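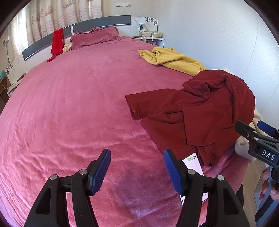 A red T-shirt and a cream fleece blanket on a pinkish-red bedspread, with a bright red garment over the headboard.

Residents of the Pulwood apartments have until Saturday to get their spare clothes off the bed and into the lobby, where the building's end-of-summer swap opens at 10 a.m.

The swap is in its fourth year and has grown to 42 households, according to organizer Hipólito Leiva, who lives on the second floor and would like his hallway back. Last August the tables took in 584 items. Almost all of them found a new closet, including a ski suit that has now been through three owners and no snow.

Leiva's advice is to empty the drawers onto the bed and keep going until it's time to sleep. "People stop at the T-shirts," he said. "They put a sweater over the headboard to think about it, and in October it's still there."

Clothes should be clean and folded, or at least folded by someone who has seen it done. Blankets are welcome this year, pillows are not. Each household may bring up to 22 pieces and take home as many as it can carry in one trip. The elevator counts as one trip.

Anything left at 3 p.m. goes to the Figueroa Street thrift store, which has asked for no more single socks.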